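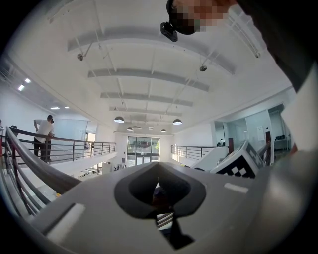

Section 4. Setting up the hand-held gripper before a session

Please read this section all the way through once before you pick anything up. It takes a few minutes, and the steps make a good deal more sense when you know what is coming. If you have already set up a Clulent gripper this week and nothing on it has been moved, you can go straight to step 7.

You will need the gripper, its marked cube, a dry lint-free cloth, the small hex key from the lid of the case, and the Orex tablet with a decent charge on it.

1. Set the gripper down on a clean, flat surface with the fingers pointing away from you. Take your hand off the trigger and let the fingers open by themselves. They should move smoothly all the way out. If they hang up anywhere, stop and turn to Section 9.

2. Wipe the lens with the dry cloth, starting in the middle and working outward in small circles. Be gentle, and please don't use your shirt – we have replaced more than one lens cover that way.

3. Check the white pads on the housing. They should lie flat, with no lifted corners. Press down any edge that has come up, and if it won't stay down, fit a new pad from the spares bag.

4. Look over the marked cube. The black-and-white squares have to be clean and unscratched. A thumbprint across a dark square is enough to confuse the tracking, so hold the cube by its edges if you can.

5. Seat the cube on its post and turn the screw with the hex key until it just stops. Give the cube a light twist with two fingers. It shouldn't move.

Caution: Don't go past that first firm stop. The thread is cut into plastic, and it will strip long before it feels tight to you.

6. Put the wrist strap on and snug it up. If you will be working upstairs or anywhere near a railing, the strap is required, and a second person should tug on it before you start.

7. Turn the gripper on and wait for the steady light. Open Wereck on the tablet and choose Connect. The first connection of the day can be slow, so give it a full 16 seconds before you try again.

8. Choose Live View. Hold the gripper at chest height and turn it slowly from side to side. You want to see part of the housing low in the picture and plenty of the room beyond it. Big windows and bright ceiling lights may wash out at first and then settle down.

9. Choose Exposure, then Auto, and stand still until the reading stops changing. Indoors it usually lands between 858 and 954. If yours climbs past 1,100, turn away from the nearest window and run the step again.

10. Squeeze the trigger fully and let it go, five times, at an easy pace. Wereck draws a line for each squeeze, and the lines should lie nearly on top of one another.

Note: The wide lens takes in much more than the thing you are reaching for, including you and anyone walking by. Let people nearby know before you record, and leave Face Blur switched on.

If step 10 gives you scattered lines, go back to step 1 and check the fingers for grit. For anything else, write to Teodoro Toledo at the Figueroa bench, or to Esperanza Carrasco if the trouble is with the tablet. Include the serial number from inside the case lid.

Section last revised 2023-10-12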